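Section 4. Encoder Feedback and First Run

This section applies to Skesum AC drives supplied with the encoder feedback card. Mechanical mounting and power wiring must be complete before the work begins. All work is to be carried out by qualified personnel.

CAUTION: The DC bus capacitors hold a hazardous charge after line power is removed. Wait 12 minutes, then confirm with a suitable meter that the bus is discharged before opening the terminal cover.

4.1 Connecting the encoder

1. Remove and lock out line power.
2. Open the terminal cover and locate the encoder strip on the feedback card.
3. Connect the encoder supply and common wires first, followed by the signal pairs, as marked on the strip.
4. Connect the cable shield at the drive end only. Insulate the shield at the motor end.
5. Route the encoder cable apart from the motor leads. Where the two must cross, cross them at a right angle.
6. Close the cover and restore line power.

Note: Terholm encoders use a different wire color code. Refer to the sheet packed with the encoder.
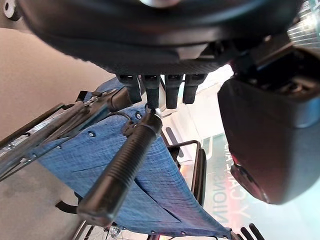
The keypad has sealed membrane keys and accepts one entry at a time. Hold PROGRAM until the display changes, then release it before pressing another key. Heavy pressure shortens the life of the membrane. Light contact from a single fingertip is enough, much as one black finger of the gripper meets the top end of the wheelchair push handle while the shorter ones beside it stay back. Tools must not be used on the keys.

4.2 Entering motor data

1. Select the Motor menu and enter voltage, full-load current, base frequency and base speed from the motor nameplate.
2. Enter the encoder pulse count from the encoder label.
3. Set Control Mode to Vector – Encoder.
4. Save the settings. The display shows STORED. 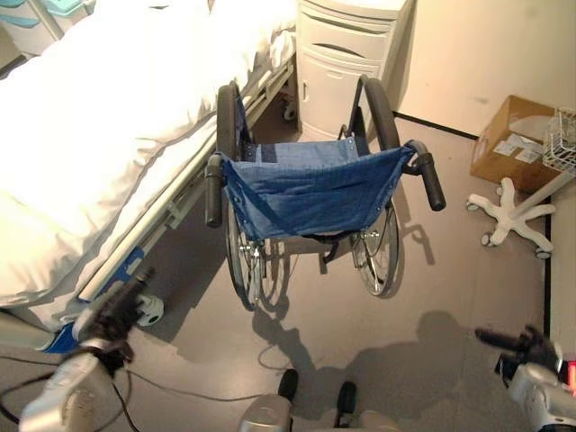 Auto-tuning must follow any change to the motor data. Uncouple the load, select Tune and press START. The shaft will turn during the test. If the display shows fault code 80, the encoder direction is reversed: remove power, observe the waiting time given in the caution, exchange one signal pair and repeat the test.

4.3 First run

1. Set the speed reference to zero and press START.
2. Raise the reference slowly and check the direction of rotation.
3. Press STOP. The motor must come to rest along the programmed ramp.
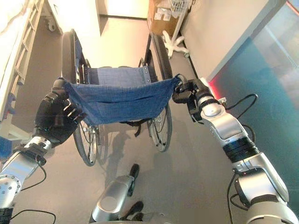

4. Remove power, couple the load, and repeat steps 1 to 3.
5. Record the final settings in the table at the back of the manual.

CAUTION: The STOP key is not an emergency stop. A separate hard-wired circuit is required.

Kravchuk Document Office, Dovotham. Revision 2, approved by Inna Chornovol, 9 March 2026.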